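Section 4: Folding Hand Towels

Applies to: the Jiltia linen drawer with the Tessier divider set
Section text: Gisela Quezada. Checked against the drawer by Armelle Arnaud.

Read this section before you fit the dividers. The leaflet packed with the set claims that any hand towel will stand upright in a Tessier slot if you fold it in thirds. We tried that and have doubts. It holds for thick terry. A thin ribbed towel folded the same way slumps before the drawer is closed, and the leaflet has no advice on what to do then.

4.1 Before you start

Clear a flat surface bigger than the towel. A bed will not do, whatever the leaflet shows. A table with a smooth board laid on it is better, as the towel slides a little when you want it to and stays put the rest of the time.

Check that the towel is fully dry. A damp towel takes a fold nicely and smells by the end of the week.

Note: The Nastgate folding plate sold alongside the drawer is optional. We used it on one batch of towels and went back to folding without it. If you already own one, use it for shirts.

4.2 Laying out the towel

1. Put the towel down lengthwise, with a short edge nearest you. If there is an embroidered motif, keep it face up at the near end for now.

2. Find the care tag, if there is one. Leave it at the near end too.

3. Take the two far corners, one on each side, and pull gently until the far edge is straight.

4. Fold the far edge toward you to make a doubled band. The leaflet says the band should be 50 mm deep. A little more or less makes no difference that we could find.

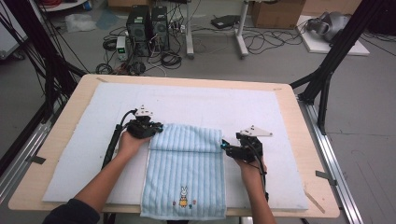
5. Smooth from the band down to the near edge with the flat of your hand. Go with the ribs. Smoothing across them pushes the fabric into small waves that you will then have to chase out.

6. Look at the sides. Ribbed cotton seldom stays square after a few washes, and if one side runs longer than the other, split the difference between the corners. Do not pull the short side to match. It will creep back in the drawer.

Caution: Do not iron over embroidery to flatten a stubborn towel. Turn it face down on a second towel and press the back, on whatever setting the care tag allows.

4.3 If the band will not lie flat

The Zallard care sheet recommends a spray of starch at this point. Starch does stiffen the fold. It also makes a child's face towel feel like a place mat, and we would not bother.

1. Open the band completely. Trying to fix it while it is folded only moves the crease along.

2. Lift the far edge a short way off the surface by both corners and lay it down again. 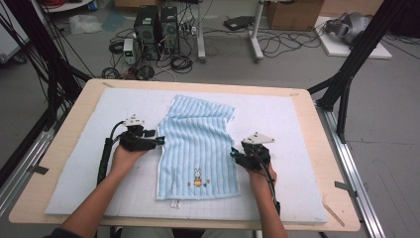 3. Press out any crease that runs from side to side, starting in the middle and working toward the edges.

4. Fold the band again. If it is still uneven, accept it. The band ends up inside the finished fold, and a slightly crooked one has not made any towel of ours fall over.

4.4 Finishing the fold

1. Fold the left side to the center, then the right side over it. On a towel with a border or piping, stop just short of the edge so the piping does not stack up in a ridge.

2. Fold the banded end down to the middle of the strip.

3. Fold once more, so that the motif comes out on the front.

4. Stand the towel on its folded edge. If it leans, squeeze it lightly and try again. If it falls, see 4.5.

4.5 Thin towels

The leaflet promises up to 19 towels per drawer. With thick ones we think that is optimistic. Thin ones fit easily enough, but they need neighbors to hold them up, and a half-empty row will collapse every time the drawer is opened.

Move the divider in until the row is snug. You should be able to pull one towel out without bringing the next one along.

Note: If you own only a few thin towels, lay them flat in a stack and leave the dividers in the box. They take up more room this way and are far less trouble.

For fitting and moving the dividers, go to Section 5.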